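Gondthorpe Gripper Rules Pack — parallel two-finger units
Part no. 1493-R
In stock. Ships from Plunau.

What you get
Printed rule book, spiral bound, wipe-clean pages
Wall card, English and Vietnamese
232 check items, sim and live
Spreadsheet version of the check list (download link comes with the invoice)
One year of updates

What it's for
Shops and labs running a parallel gripper on an arm, on a real cell or in simulation or both. Covers setup, daily checks, sim sign-off, handover between shifts, pad wear, stops and restarts. Does not replace your own risk assesment. You still have to do one, and the standards that apply where you are still apply. We say so on page 1 and again on the back cover.

Fits
Rarier two-finger, all sizes
Doãn parallel, long finger and short finger
Most other parallel units with swap-out pads. Ask first if yours has curved fingers.
Not for vacuum, not for three-jaw.

New in this edition (March)
Sim section rewritten top to bottom by Hường Thái. Old one was four pages, new one is 19.
Pad wear limits moved to the front.
Restart steps now in one place. Were in three, people complained, fair enough.
Wall card is bigger. Bring tape.

The short version of the daily checks
Power off, fingers open, look at both pads. Torn or lifting at a corner — swap them, both sides, same time. Never one new and one old.
Close on the test block, open, close again. Listen.
Check grip force against the number on your cell sheet. No cell sheet, no run.
Stop button. Press it. Every shift, every person who's going to use it.
Initial the sheet. Full initials, not a tick.

Sim sign-off, what the pack asks for
No program goes to a live arm until it has 100 clean runs in simulation, same version, no edits in between. One edit and the count starts over. Yes that includes speed changes. Hòa Lương gets more mail about this rule than all the others put together and the answer is still yes.
Log the seed, the object set and the gripper model for each run. Finger length in sim must match finger length on the bench.
Save views from the gripper camera at the open position, before the first close. Reviewer wants pads visible, gap clear, nothing between the fingers. If the gap isn't clear the run is void, start again. 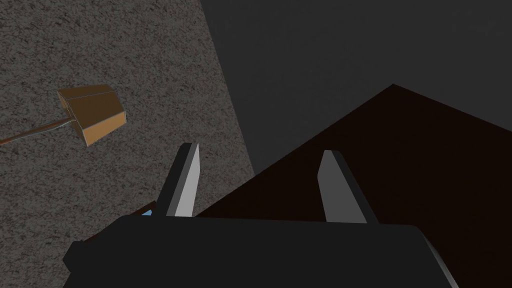 Reviewer is never the person who wrote the program. Two-person team? Swap with another team. One-person team, call us, Yvette Fehr can usually find you a review partner within the week.
Clutter runs count separately. Do at least one set with tools lying about, handles pointing every which way, and another with the surface tilted to the camera. Programs that only pass on a tidy flat layout get marked T on the sheet and stay off shared cells.
Contact with anything other than the target = fail. Light brush, still a fail. Write down which finger.

Price
444 for the full pack. Wall card on its own, ask. Site license for more than three cells, ask Lợi Tôn, he does the quotes.

Lead time
Next working day for the book. Wall cards are printed in batches so allow about two weeks if we're out. Order before 3 p.m.

Common questions
Can we copy the check sheets? Yes, inside your own site. Not the book.
Do you do training? Half day, on your floor, your gripper. Nga Nông runs it. Max eight people.
We have the old edition, is there a discount? Send us the inside cover and we'll take a third off.
Can we lower the run count for simple picks? No.
Is there a digital only version? Not yet. Its coming.

Returns
Unopened, 30 days. Opened, talk to us.

Also see
Rarier replacement pads, sold in pairs
Doãn test block set
Cell sheet holder, magnetic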